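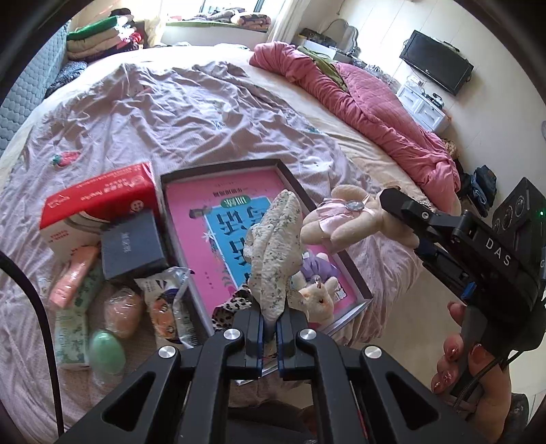 Notes from the Vastex mining open day

June 24, 2018

Back from Fraser, typing this up before I lose the details. Vastex opened its mining hall to the public for one afternoon. I signed up in May, got a slot at 11, and they let us in closer to noon.

First thing – the noise. You hear the fans from the parking lot. Foam earplugs at the door, take two pairs.

The hall holds 579 machines, nearly all on bitcoin, one short row on litecoin. Old feed warehouse, high roof, cold air pulled in on the north side and pushed out the south. Hot aisle was brutal. Stayed maybe a minute.

Power is the whole story. Our guide wouldn't give the rate they pay, only said the contract runs 4 years and that they'd shut off the older units if the price drops much further. Somebody asked at what price. No answer. Fair enough, I guess, but I drove a long way for that.

Then upstairs for the Gremlow demo. Gremlow is the wallet company renting desks from Vastex. Their app looks clean, sending coins to a second phone took about 20 minutes to confirm, and the presenter filled the time with slides. Backup phrase is still written on a paper card. I asked about multisig – "later this year."

Jimimix had a table too. Payment plugin for small web shops. Didnt see it run, the wifi was down. Took the leaflet. Fees look ok on paper, but read the part on refunds, its vague.

Coffee was free, sandwiches weren't, and the register took cards and cash only. No bitcoin.

Worth going? If you've never seen a farm, yes. If you want numbers, bring your own calculator and don't expect help. Next open day is supposed to be in the fall, sign up on the Vastex site. Park on the gravel side, the paved lot fills up early.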